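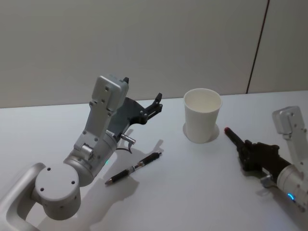
Page last changed: 3rd March

2 min read

Sekcombe Adult Reading Scheme: progress report to the Pavliuk Fund

The scheme now runs in Sekcombe and Flonuvthorpe. We have 151 learners on the books, of whom 50 joined this quarter. Most came through the library or a friend. Flonuvthorpe filled more slowly than we planned, and the evening group there still has places.

Liudmyla Bondarchuk took over tutor training from Petro Kravets and has rewritten the first two units. Tutors had found the old spelling unit too long for one evening.

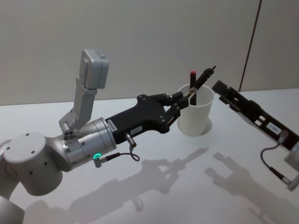 Spending

We have spent 1692 pounds of the books and printing line. Bus fares came to 307 pounds, more than we budgeted, as the Dromlow learners have to change twice. We would like to move money across from room hire to cover this. 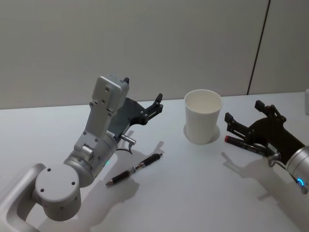
Room hire itself is under budget. Flonuvthorpe library has let us have the upstairs room free until the end of March, and Stefaniia Stelmakh is asking whether that can go on.

Still to do: a second maths taster, the learner survey, and a replacement for the tutor who left in Flonuvthorpe.

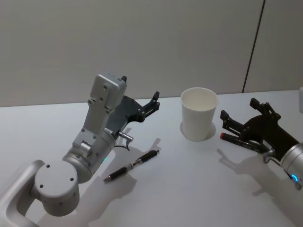 Last updated 3 days after first posting

Severyn Horobets has added the fares figure, which was missing from the first version. The survey will go out with the next report.

Contact: Yaroslav Bilyk, scheme office, Sekcombe | © Sekcombe Adult Reading Scheme | Back to top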